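Démêler une chaîne sans s'énerver : rapport de projet, atelier Stotero
Projet de deuxième année, module « Gestes et matières », juin 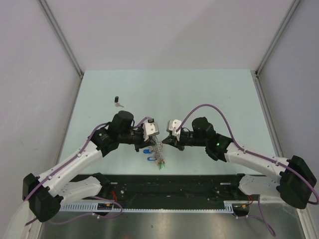 Notre sujet tient en une question que tout possesseur de collier s'est posée un matin de retard : par où commence-t-on un nœud ? Nous avions d'abord proposé d'étudier les bijoux dans leur ensemble, projet que l'équipe enseignante a jugé « généreux », ce qui en langage d'école veut dire impossible. Il est donc resté l'enchevêtrement. Un petit paquet de métal emmêlé sur un plan vert menthe pâle, presque rien autour : difficile de faire plus modeste. Le fond clair a pourtant son importance, car sur la nappe à fleurs de nos premiers essais on perdait un temps considérable à suivre un maillon qui se révélait être une tige de marguerite.

Le fournisseur Certhorpe nous a cédé un lot de chutes, des chaînes fines pour la plupart, livrées dans un seul sachet. Elles sont arrivées déjà emmêlées. Nous avions prévu une séance entière pour fabriquer des nœuds réalistes et l'avons passée à défaire ceux du transport. Une partie du lot a fini dans un bocal que personne n'a rouvert.

Protocole

Chaque essai commence de la même façon. La chaîne est secouée dans un gobelet, renversée au centre du plan, puis laissée telle quelle, sans retouche (la tentation de l'arranger un peu est forte). Le temps est limité à 14 minutes. Au-delà, l'essai est compté comme un échec, même si l'on jure qu'il ne restait qu'une boucle. Nous avons mené 60 essais, répartis entre trois méthodes.

La première consiste à chercher une extrémité et à la faire ressortir par où elle est entrée. La deuxième, dite « Urquhart » d'après la fiche d'atelier où nous l'avons trouvée, demande de poser le paquet à plat et d'écarter doucement les boucles depuis le centre, sans s'occuper des bouts. La troisième consiste à tirer. Elle figure ici par souci de rigueur et parce que c'est celle que tout le monde emploie chez soi.

Résultats

Sur l'ensemble, 43 essais ont abouti dans le temps imparti. La méthode Urquhart arrive en tête, surtout avec les mailles rondes. La recherche de l'extrémité marche bien quand l'extrémité veut bien se montrer. Quant à la traction, elle a produit deux réussites fulgurantes, que nous ne nous expliquons pas, et plusieurs nœuds si serrés qu'ils servent désormais de presse-papiers.

L'essai le plus rapide a duré environ 262 secondes. Il nous a rendus très sûrs de nous pendant l'heure suivante — les feuilles de relevé en gardent la trace, l'écriture y devient ample, puis franchement agacée.

Difficultés rencontrées

Le fermoir a été notre grand oubli. Un fermoir ouvert accroche tout ce qui passe, y compris les manches. Nous avons fini par fermer ceux qui pouvaient l'être avant chaque essai, ce qui rend les premiers relevés peu comparables aux suivants. Ils sont conservés en annexe, séparément.

Nous avons aussi essayé le talc, recommandé par le guide Testetti. Les mailles glissent un peu mieux. Le nettoyage du plan, lui, n'était pas compris dans le temps mesuré, et nous remercions le groupe de l'après-midi pour sa patience.

Suite envisagée

Il faudrait reprendre les essais avec des chaînes de longueur identique, ce que le lot ne permettait pas, et séparer les mailles rondes des mailles plates dès le départ. Les fiches de relevé vierges sont rangées avec le bocal, sur l'étagère du bas.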